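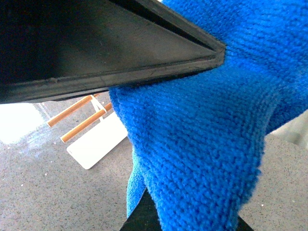
Gripper fingers holding a blue microfibre cloth, seen from the wrist camera.

Buying and budgeting for a cloth-handling arm: frequently asked questions

Last updated Sunday, May 4, 2025

These are the questions we get most from laundries, cleaning contractors and colleges planning their first arm. Prices are in pounds and leave out VAT.

Which package should I be looking at?

If you only need to pick up, move and drop cloths, the Lewis package covers it. It comes with one arm, a two-finger gripper, a wrist camera and a bench mount. The Plarbridge package has two arms and is meant for folding and spreading. Most first-time buyers start with Lewis. The controller is the same in both, so a second arm can be added later without replacing it.

What does the gripper cost on its own?

The two-finger gripper is £1300 with the wrist camera fitted. Fingers are sold in pairs at £80. We don't sell single fingers, as a new one and a worn one don't close evenly.

How often will I need new fingers?

That depends on what you pick up and what you pick it up from. Light scuffs on the rim are normal and don't affect the grip. Change the pair if the tips no longer meet or if the edge starts to pull threads. We suggest putting two spare pairs in your first-year budget and seeing how you get on.

Will it hold thick or looped cloth?

Yes. Microfibre, terry and most knits are fine. Very thin, slippery fabrics such as lining material are harder, and you should send us samples before you order. There is no charge for testing samples at Sturnham, but you pay the postage both ways if you want them back.

Can it pick things up off the floor?

It can if the arm is mounted low enough. The standard bench mount is not suitable. You will need the floor plinth, which is quoted separately because the height depends on your room. Shiny floors can cause glare in the wrist camera, so check where your windows and lights are before you settle on a position. A blind or a matt mat is usually cheaper than moving the arm afterwards.

Do I need a second camera?

The wrist camera gives a close view of the fingers and what is between them. A large cloth can fill most of that view once it has been picked up, so for sorting or folding we recommend an overhead camera as well. For simple pick and drop work you can leave it out and add one later.

How much space should I allow?

Allow a clear area of 2 metres in every direction from the base for a single arm. This includes the space overhead. If people will be walking past while the arm is running, you will need to allow for guarding too – ask for the site form, and send it back with a floor plan if you have one.

What else should go in the budget?

The costs people most often leave out are:
Delivery and fitting
Electrical work, if there is no socket near the base
Guarding and a risk assessment
Staff time for training
Spare fingers and a spare camera cable
A computer, if yours is below the minimum specification

Training takes 2 days on site for up to 8 people. One course is included with either package. Further courses are charged at the day rate on your quote.

Can I hire before I buy?

Lewis can be hired by the month. Half of what you pay in hire goes towards the price if you buy within the same hire period. Plarbridge is not available for hire.

How long is delivery?

Lead time is 8 weeks from the date of your order. Floor plinths are made to order at Fukden and can take longer – we will confirm a date on the quote. If the money has to be spent by the end of your financial year, order by the beginning of February at the latest.

How long does a quote stay valid?

Sixty days. We can reissue it after that, but the price may change.

What does the warranty cover?

The arm, controller and camera are covered for 2 years. Fingers, cables and mats count as wearing parts and are not covered unless they arrive faulty. Opening the controller case ends the cover.

Can I return it?

Unused items in their original packing can be returned within 14 days. Made-to-order plinths can't be returned.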